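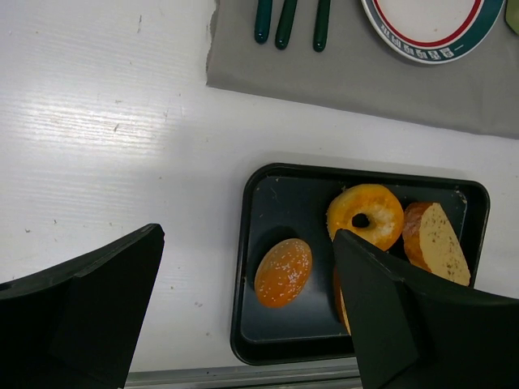
Table and Tableware Team, Cleketti, Starnton

April, 9:40 in the morning. Tray day again. Rokeya Rathnayake is convinced that a bread tray laid close to the place setting makes the whole table feel welcoming. I said I'd believe it when I saw it, and so far I've seen a tray with a sesame bun and a donut on it. Very nice bun. I'm still waiting to feel welcomed.

Her plan is simple enough. The gray placemat goes at the back with the plate and the cutlery on it, and the tray goes in front, on the bare white tabletop. My complaint was that nobody eats like that. You'd have to reach across the bread to get to your own plate. Rokeya says it isn't a restaurant, it's a layout, and I should stop thinking about elbows. I don't see how you think about a table without thinking about elbows.

Jahangir Akanda took her side, but he takes the side of whoever brought the coffee.

I'll admit the black tray looks better on the white top than I said it would last month. I wanted the pale one from the cupboard, the one Firari sent with order 1622, and I was wrong about that. Everything on it would have looked washed out. The black one shows every speck of dust, though, and I've said so twice. Specks and scuffs on the table as well. "It's a table," says Jahangir.

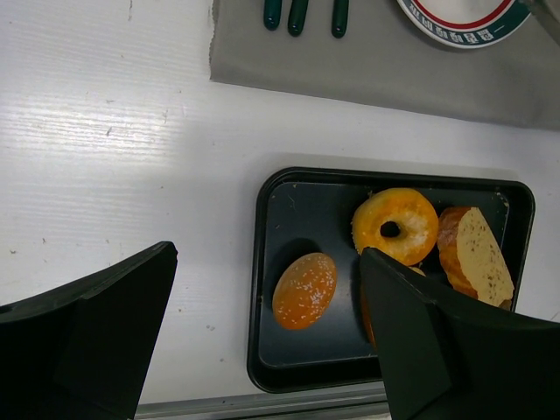 And then there's the question of what goes on the tray at all. The list from Janaka Marikar just says "assorted bread," and I don't trust the word assorted. To me a donut isn't bread. It's cake with a hole in it. Janaka wrote back that a baker would put both in the same window, which may be true of bakers in Starnton but wasn't true of the one I grew up next to.

Nilmini Dissanayake wants a version with less on the tray so that each piece has some room. I think that's the first sensible idea anyone has had this month, so I expect it to go nowhere. She also asked if the bun should go on the left every time. I like it on the left. I couldn't tell you why, and I notice that Rokeya's whole theory sounds a lot like that too. 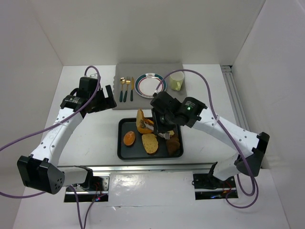
Table and Tableware Team, Cleketti – Layout Diary

2:15 in the afternoon. Spoon, fork, knife, then the plate to the right of all of them. I was brought up with the fork on one side of the plate and the knife on the other, and I'm too old to be talked out of it. Rokeya calls it the Majumder order and says it's printed on the back of their box. I looked at the box. It has a part number, 2692, and a picture of a spoon.

Still, the gold with the dark teal handles is handsome, and the teal on the plate rim goes with it. The chocolate pastry is a good addition too, next to all that orange and tan. I told Rokeya so and she wrote it down, with the time.

Uldis Baranauskienė wants my notes before I go home. I'm putting down "undecided" for the tray and "no" for the knife.

Home Diary Layouts Team Contact
Search this diary Go
Share 2 Comments 0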